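Notes for session 8: What the success rate leaves out

Module: Software for Robot Manipulation
Notes by Leonidas Fragkou. Read before the lab. Bring the evaluation script you wrote last time, even if it doesn't run.

Where we got to

Last session we trained a small imitation policy on the two-arm sorting set and most groups reported a success rate. Some of the numbers were very good. I don't believe most of them, and this session is about why you shouldn't either.

The set we use is the Tadwood set: 1,956 recorded episodes of two arms handling small flat items and plates. After the cleaning step in the Bako toolkit, 1,237 episodes are left. Nearly every group used the smaller number without asking what the cleaning step had thrown away. I opened the filter. It drops any episode in which a gripper closes and opens again within a short window, which the authors label "operator noise". Some of that is noise. A good deal of it is a person missing the item, backing off and trying again. So the policy has been trained almost entirely on first-time grasps, and then we are surprised that it freezes when it misses.

Read your filters. They are short files.

8.1 What "success" was measured against

Three different tests were used across the class, and all three were written up under the same heading.

The first compares predicted joint positions with recorded ones on held-out episodes. It is cheap and it runs overnight. It tells you whether the network can copy a trajectory when it is handed the correct observation at every step. On the real robot nobody hands it the correct observation. It gets whatever its own last action led to. A low error here is a reason to go on to the next test, and I would not put it in an abstract.

The second replays the policy in the simulator. Better, but our simulator has opaque plates, rigid items and no cables. Keep that in mind for 8.2.

The third runs the policy on the arms. Two groups did this, with 12 trials each. If you get 9 out of 12 and the other group gets 7 out of 12, you have not shown that your method is better. Work out the interval before you write the sentence. Several of you gave the percentage to one decimal place, and on 12 trials the decimal place is decoration.

8.2 Perception on the sorting table

The task for the lab is coloured strips and plates. It was picked because it looks easy, and colour matching is the sort of thing people assume was solved long ago. Take the layout below and think about what a colour threshold would do with it. 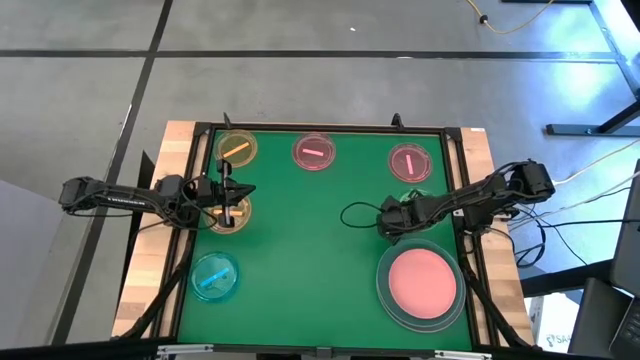

Melaniia Bondarchuk objected to this line of argument when I gave it in July, saying that a learned encoder doesn't threshold anything, so complaints about hue are complaints about a method that no group is using. She has a point, and I have changed the notes because of it. My reply is that a learned encoder still has to get the difference from somewhere. If the training episodes always put the same colour in the same corner, position is the cheaper cue and the network will take it. You can check this in ten minutes by swapping two plates.

With that settled, the problems I would look for:

Translucent plates take on the colour of what is under them. The yellow-orange plate at the far left reads as olive-brown on the green surface, and the blue one reads as turquoise. Change the mat and your carefully chosen colour ranges are gone.

Arms hide things. The right arm covers most of the green plate, and the wrist of the left one interrupts the orange strip beneath it. A detector that runs on every image will lose the plate and find it again as the arm moves. If your planner treats "not detected" as "not there", it will replan each time. Hold the last known position and let its uncertainty grow. This is old advice and still skipped.

Nearby colours. Pink and magenta sit next to each other along the far side, and there is a salmon-pink plate inside the large gray-teal one. If your label list has a single class called "pink", say so in the write-up.

Nested objects. A plate resting in another plate gives you overlapping boxes. The default suppression step in most detectors will discard one of them. Find out which.

8.3 Control: who is allowed to move

The Beter controller treats the two arms as separate machines with a shared lock over the middle of the table. One arm enters, the other waits. It is safe and slow, and it deadlocks when each arm holds something the other needs to be moved first.

The learned policy outputs both arms' joint targets together and has no lock at all. Its defenders say coordination emerges from the data. Possibly. What I have seen so far is that the arms avoid each other in positions close to the training episodes. I have seen no evidence either way about the rest, and a lack of collisions in 12 trials is thin support.

Cables are in neither model. The collision geometry is made of links and grippers only, so a cable loop that bulges out past the end of an arm does not exist as far as the planner is concerned. Pad the wrist geometry by hand and record how much you added.

8.4 On vendor numbers

The Skirkommont planner documentation gives a planning time and a success figure. I could find neither the scenes nor the time limit behind them. Until I can, I treat them as advertising, and I'd ask you to cite them that way if you cite them.

Lab work

1. Run the Bako filter with the re-grasp rule switched off. Retrain. Report both results, including the one you like less.
2. Swap two plates the policy has always seen in fixed places. Run 12 trials before and 12 after. Keep the same starting pose.
3. Log every step at which a plate goes undetected, with both arm poses. Plot it against wrist position.
4. Write down, before you run anything, what result would make you drop your method. Hand this in first - I will not accept it afterwards.

Marks are for the method and the logging. A low success rate with complete logs can get full marks. A high one with no logs can't pass.

Reading for next time: chapter on calibration, up to the section on hand-eye methods. Skip the history.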